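Koval Folding Drying Rack, 14 Rails

In stock, ships in two days

I've been selling things for the laundry room for a good while now, and the Koval is the rack I have at home, so you're going to get more opinion than usual on this page! I bought mine the first August we had the shop open, when our dryer quit and I had a week of towels to deal with.

It has 14 rails over two levels, and the top level folds out into wings on both sides. Sheets go over the wings (fold a queen in half lengthwise first), socks and small stuff go down low. The legs lock with a little click. If you don't hear the click, push down on the crossbar until you do, or one side will sag once you load it up with jeans.

The rails are steel with a powder coat. My old Lasard rack had bare wire and it left rust lines on a white shirt that I still wear under sweaters. I've had none of that with this one, and it lives in a bathroom with a pretty useless fan. The feet have rubber caps that come off too easily for my taste, so we put a spare pair in the box. Keep them in a drawer.
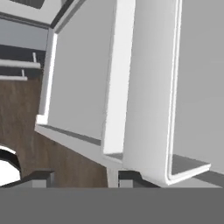 Folded up, it's flat enough to slide between the washer and the wall, or behind a door. I wouldn't hang it from a hook by the wing, though. Satish Palaniappan, who packs most of our orders, did that with the display one and the hinge has been stiff ever since.

We get asked a lot about the difference between this and the Rernum. The Rernum is taller and comes with wheels, and it's nice if you're moving it from room to room, but it takes up a lot more floor and it's quite a bit heavier to carry upstairs. For an apartment I'd go Koval every time. For a big family with a basement, maybe look at the other one.

What comes in the box
Rack, fully assembled
Two spare foot caps
One clip-on sock bar (fits either wing)

Colors: white, gray
Item number, white: 2,246
Item number, gray: 2,326

Care: wipe the rails with a damp cloth and a drop of dish soap. No bleach please, it dulls the coating.

Returns: 14 days, and it doesn't have to be in the original box as long as it's wrapped well. Replacement caps and sock bars are sold separately, and Sumathi Rodrigues on our parts desk can match them for older Koval racks too. Send her a picture of the foot, she'll know which one it is.

Goes well with: Zellimus mesh wash bags, set of three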